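Support > Band and Label Accounts > Uploads and Releases > Ticket 164

Print this page | E-mail this ticket

Subject: Second single plays the wrong mix on the Tirkov page

Opened by Nawal Ezzat, for the band Dulon

Hello all, and thank you for being so quick with our last query! We uploaded our new single, "Prirner", with the louder chorus and the re-recorded bass, and on our own page it sounds lovely. On the label's page, though, it's still the old rehearsal mix, the one where Damián counts us in and then coughs. I've replaced the file twice and cleared everything I could find to clear on my laptop, and my sister hears the cough on her phone as well.

Reply from Tumaini Rugemalira, support

Hello Nawal, and what a good chorus it is — I've had it going round my head all morning. I played both pages here and I hear the same as you. Your page is using the file you sent last, and the label's page is holding on to a copy it took in March, when the track was first shared with them as a private preview. Replacing your file doesn't touch that copy. Could you ask whoever looks after the label's account to open the release, choose Linked Tracks, remove "Prirner" and add it again? Please don't delete the track at your end, or you'll lose the play count and all those kind comments.

Reply from Nawal Ezzat

Thank you, that makes sense. Ljubica Petek does the label's pages and she's had a go. The new mix is there now, but the track length still shows the old one, and the last 20 seconds are missing. It stops right in the middle of Ezequiel's guitar solo, and he's being very brave about it.

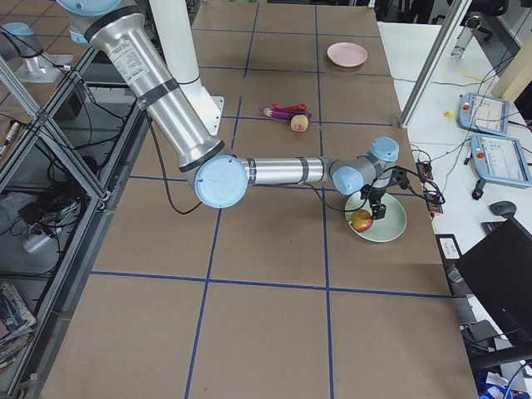
Reply from Tumaini Rugemalira

Poor Ezequiel! The player was still going by the old length, so it stopped where the rehearsal mix used to end. I've refreshed the track details from our side and listened right through on both pages, solo and all. Give it 10 minutes, then reload the page and let me know how you get on.

Reply from Nawal Ezzat

All there, right down to the last bit of feedback. Ljubica says thank you too. Please close this one — we'll be back with the album, I'm sure!

Status: Solved

Last updated: 8/22/23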